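Turow Nights: putting out a two track EP on no budget
Final project report, Music Production and Release
Amnuay Thaweesak (production, mixing) and Juraj Murín (artwork, promo, this report mostly)
July 27, 2023

What we set out to do

Make an electronic EP, two tracks, and release it properly. Not just upload it somewhere and forget it. Artist name is Skesa. Label name is Imrie, which we made up for the project so the tracks had somewhere to live. The first track is called Gillness, the second is Turow. Titles came last, both are words we liked the sound of.

Target in the proposal was 1000 plays across both tracks by hand-in. Final count was 1647. Most of that is Gillness.

Writing and recording

Started in April with five sketches, kept two. The other three were all the same track really - same tempo, same kind of pad, same drop after the second break. Our tutor spotted this before we did.

Gillness is slower, built on a bass loop Amnuay played in by hand and then refused to quantize. It drifts a bit. We left it. Turow is the club one, four to the floor, long intro so a DJ has something to mix with. The intro was too long in the first version and got cut in half after we played it to the class and watched people look at their phones.

Vocals on Gillness are Juraj, pitched down, mostly one phrase chopped up. Recorded in a bedroom with a duvet over the door. There is some room noise in the quiet part that a gate made worse, so we took the gate off again.
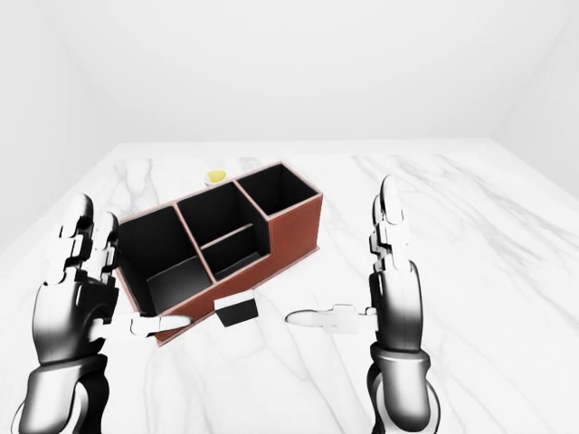
Mixing took longer than planned, partly because of the files. We had bounces called final, final2 and final new on two laptops and no idea which was which. Amnuay mixed one whole evening on an old kick. After that we sorted everything over again, four folders, same as the four compartments in the desk organizer: the big one for stems, then drums, vocals and bounces. Nothing allowed outside a folder. Should of done that in week one.

The low end was the main problem. On headphones it was fine, in the car the bass and kick were one big lump. Fixed with sidechain and by cutting the bass below the kick, which sounds obvious now. Turow needed three goes. We checked every mix against two commercial tracks at matched volume, this helped more than any plugin.

Mastering we did ourselves. Kept it a bit quieter than we wanted. The loud version pumped in the breakdown.

Release

Set up through a distributor. Upload was rejected once for the artwork - text too close to the edge. Lost a week there. The first date had already gone out on our posts so we had to repost everything with the new one, looked messy.

Promo was short clips of the Gillness vocal, plus emails to student radio and small blogs. Most didn't answer. One student station played Turow late at night and asked for a WAV, which we nearly couldn't find (see above). Plays jumped after that and then went flat.

What went wrong

Artwork left too late. No press text until the day we needed it, and it reads like it. We also never agreed who was doing the emails so some blogs got two, a day apart, with different spellings of the label name.

The bigger thing is that we spent nearly all our time on sound and very little on who would hear it. Plays went over target but we don't know much about the listners, the stats page only gives country and app.

What we would change

Book the release date after the upload is accepted. Mix in more than one room from the begining. Write the press text while the track is still fresh. Get a third person in for the artwork.

Still to do

Instrumental of Gillness, asked for by the radio station. Amnuay has the stems and is bouncing it next week. Project files and both masters are on the drive handed in with this report, session notes are in the back.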